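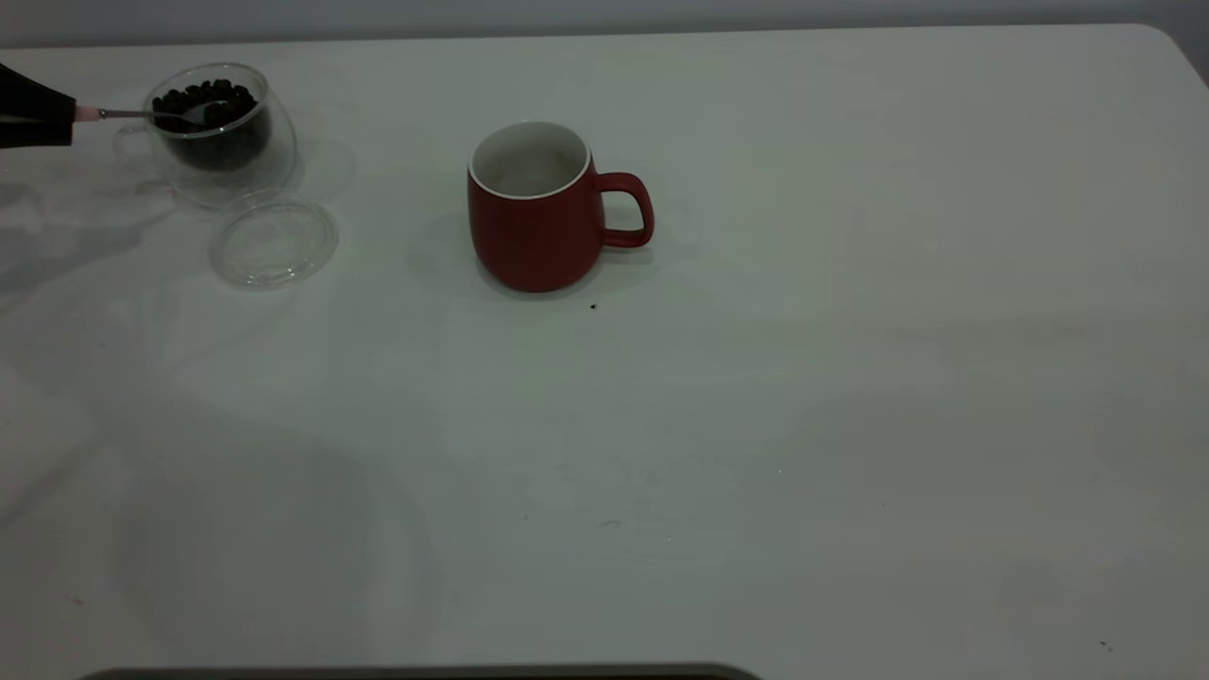
Ketsara Wattanapong wrote to me that measuring coffee beans with a spoon is a waste of the morning, and that a person who owns a scale should use the scale. She is a regular reader of these pages and I respect her opinion, but I have thought about it for several days and I cannot agree with her.

I have a scale. I bought it in November from a shop called Closach, and it is accurate and easy to clean. For the first weeks I weighed everything. I put 15 grams, I tasted, the next day I put 16 grams, I tasted again, and I wrote both results in a small notebook. After one month I had many numbers and I was drinking my coffee with the face of a person who is checking an invoice.

With a spoon it is different. A thin metal spoon goes into the dark beans and you feel them move away from it. You hear them against the glass. If the beans are small, more of them stay in the spoon, and if they are big, some roll off and you must try again. In this way the hand learns what kind of coffee it is before the mouth does. My cup is a little stronger on one day and a little weaker on another, and I do not consider this as a fault. Soup is also not the same every time.

I would like to say something too about keeping beans in glass. Many people will write to me that light is bad for coffee and it should stay in a closed tin. They are right if we speak about a big quantity. My big bag from Jitpraphai stays in the cupboard, folded and closed with a clip. But the portion for the day can be in a clear glass cup on the table, without its lid, beside a red mug which is waiting. Dark roasted beans are beautiful, they shine a little, and it seems to me a pity to hide them from the person who paid for them.

Vichien Intarasuk, with whom I shared a kitchen for five years, had one opinion which I have taken from him completely. He believed that the table for coffee should be almost bare. He did not permit bread there, or letters, or keys. At that time I found him too strict. Now I also clear the table first, and I put the lid flat, near the cup, where my elbow cannot send it to the floor. I have already lost one lid from Hesavby like this and they do not sell the lids separately, about which I have written to them twice.

So I will keep the scale for baking, where I believe a scale is necessary. Ketsara is welcome to visit me and bring her own. I will make her one cup with the spoon, in the red mug, and she may weigh it afterwards if she wishes.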